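Informe de avance a la dirección del fondo
Programa de comercialización de viviendas singulares Fleditz
Segundo periodo de seguimiento

Destinatario: Dace Bite, dirección de inversiones, Fondo Gwilliam
Responsable del informe: Deividas Kuusk, coordinación de ventas, Omine

1. Estado general

Durante el periodo se ha completado la puesta en venta del conjunto Fleditz, formado por 20 viviendas repartidas entre el antiguo molino, la torre del depósito y el edificio nuevo de apartamentos. Al cierre del informe constan cinco contratos de arras firmados, todos ellos en el edificio nuevo. El molino ha recibido el mayor número de consultas, aunque ninguna ha llegado todavía a oferta formal.

La torre sigue siendo el inmueble más difícil de situar en precio. No existen en la comarca operaciones recientes con las que compararla y las dos tasaciones encargadas difieren de manera apreciable. Se ha optado por publicarla con precio a consultar hasta que Holletti entregue una tercera valoración, prevista para junio.

2. Visitas y demanda

Se han atendido 213 solicitudes de información, la mayoría procedentes del portal propio. El interés por el molino se disparó tras la publicación de un reportaje en la prensa regional, si bien una parte considerable de esas solicitudes respondía a la curiosidad y no se tradujo en visita. A fin de no sobrecargar al equipo comercial, desde entonces se solicita una acreditación básica de solvencia antes de conceder cita para el molino y la torre.

Las visitas al edificio nuevo se concentran los jueves por la tarde. Los compradores preguntan sobre todo por los gastos de comunidad, el aislamiento acústico y el uso permitido de los balcones, cuestión esta última que los estatutos provisionales no resolvían con claridad. La redacción definitiva ya se ha remitido a la notaría.
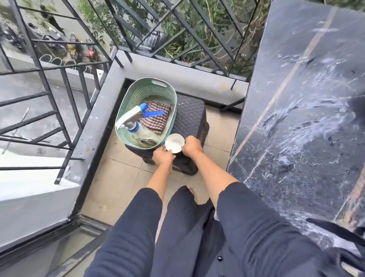 En cuanto al perfil de la demanda, predominan los compradores de primera residencia procedentes de la capital de provincia. Las consultas de inversores han disminuido respecto al periodo anterior - algo previsible una vez confirmado que los estatutos excluirán el alquiler turístico.

3. Incidencias

La cédula de habitabilidad del molino continúa pendiente. El ayuntamiento ha requerido un plano corregido de la escalera interior, presentado ya por la dirección técnica. Mientras no se resuelva el expediente no se aceptarán reservas sobre esas viviendas.

Se ha detectado asimismo una discrepancia entre la superficie registral y la medida en obra en dos apartamentos de la planta baja. Los anuncios correspondientes se retiraron y volvieron a publicarse con la superficie menor. Ningún contrato firmado se ve afectado.

4. Ejecución del presupuesto

El gasto en comercialización se mantiene dentro de lo aprobado. La partida de publicidad exterior no se ha utilizado y se propone destinarla a la traducción de la documentación de venta y a la renovación del folleto de la torre. Se solicita además autorización para aplicar un descuento máximo del 10 % a las viviendas interiores del edificio nuevo, condicionado a la firma de escritura antes del final del próximo periodo.

5. Próximas actuaciones

- Recepción de la valoración de Holletti y fijación del precio de la torre.
- Seguimiento del expediente municipal del molino.
- Firma de las escrituras correspondientes a los contratos de arras vigentes.
- Revisión de las condiciones de financiación ofrecidas a los compradores.

Queda pendiente la conformidad de la dirección de inversiones respecto al descuento y al traspaso de partida descritos en el apartado 4.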